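3.2 Building the hand-held grippers

The two grippers used in this work were put together in a shared workshop with the tools normally found there: two filament printers, a drill press, a soldering station and a bench vise. We set ourselves the limit that no part should need a machine shop. The first version, which we called Ileck, did not meet this limit and was dropped in December. Its successor, Grorno, is the version described in this paper.

Each Grorno unit has a broad rounded housing that closes with screws, a slotted frame above it, and a pair of yellow fingers that taper toward the tip. The long cutout in each finger lets it bend a little around what it holds. Our early fingers were solid and tended to push thin cloth away before closing on it. We printed 4 finger shapes in all and kept the one that could take hold of a single layer of knit from a flat surface without scraping the sheet underneath.

Every unit carries a label with a QR code and a short number. The code is read at the start of a session and ties the recording to the calibration file of that unit. Before we had labels, two files were swapped and a day of recordings had to be thrown out.

The fingers are worked by hand through a trigger. There is no motor in the hand-held version. This keeps the weight down and leaves the person free to adjust the grip by feel, though it also means that finger force is not recorded. We come back to this point in Section 5.
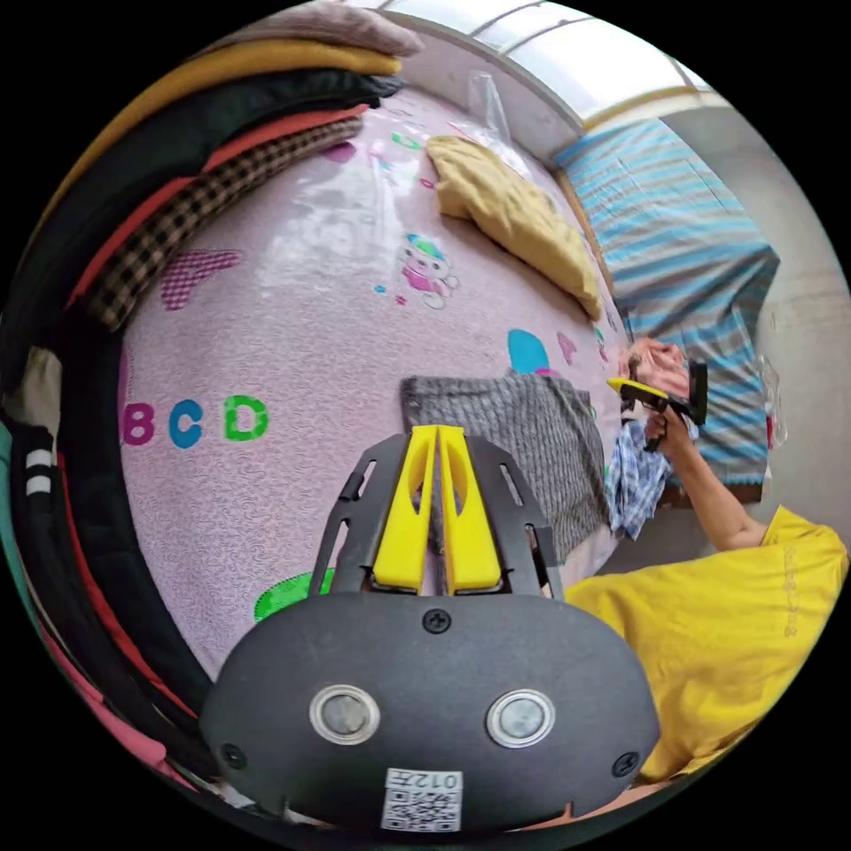

3.3 Work area and clothing

The task is sorting and folding household laundry. We first tried it on the workshop bench, on a plain cutting mat, and found that the results said little about how cloth behaves at home. Cloth slides on a mat. On a bed it drags, and the sheet moves with it. All sessions reported here were therefore done on a bed, with a printed sheet left as it was. A patterned background makes it harder to find the edges of a garment, and we wanted the recordings to include that difficulty.

Garments were stacked along one side of the bed and taken one at a time. We did not iron them or lay them out to a template. The set included sweaters, shirts, pants and a few blankets, mostly in solid colors, with some checks and stripes. Window light was used during the day. We fitted a blind for one session and took it down again, as the change in light over an afternoon was useful to have in the data.

Knitwear gave the most trouble. A ribbed sweater stretches when it is lifted by one point, and the shape it takes on landing depends on where that point was. The person holding the grippers was asked to press the fingertips

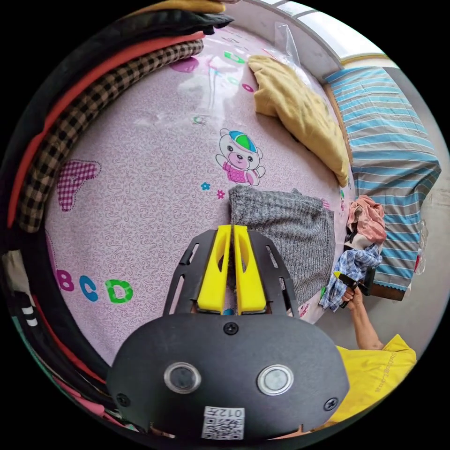

lightly into the knit before closing them, and to keep the wrist low while doing so. Closing first and then pressing worked for stiff cotton but often missed the knit altogether. We wrote this down as a short instruction sheet – one side of paper – and kept it next to the charger.

3.4 Recording sessions

A session lasted until 26 folds had been made or until the person asked to stop. In total we recorded almost 300 folds, of which the knitted garments form the smaller share. Recordings were copied to a desktop computer over a cable and checked with Meinecke, a small viewer we wrote for this purpose. It plays back the view from a gripper and marks any gap in tracking. Folds with a gap were removed.

Two-handed holds needed the most care in tracking. When both grippers work on one garment, the cloth between them can hide one from the other, and a fold in the fabric may pass close to the lens. Figure 3 gives a typical view of such a hold on a knit sweater, with the cloth drawn to a point by the near gripper. 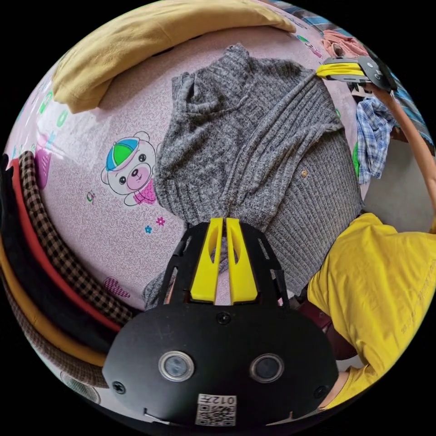 Figure 3. Near gripper pinching the lower part of a gray knit sweater, with the fingers of the second gripper at its top edge.

We did not try to correct the strong curve at the rim of the view. Straightening the picture cost us the outer part, where the second gripper often sits, and the gain in the center was small. The unaltered recordings were used for all results in Section 4.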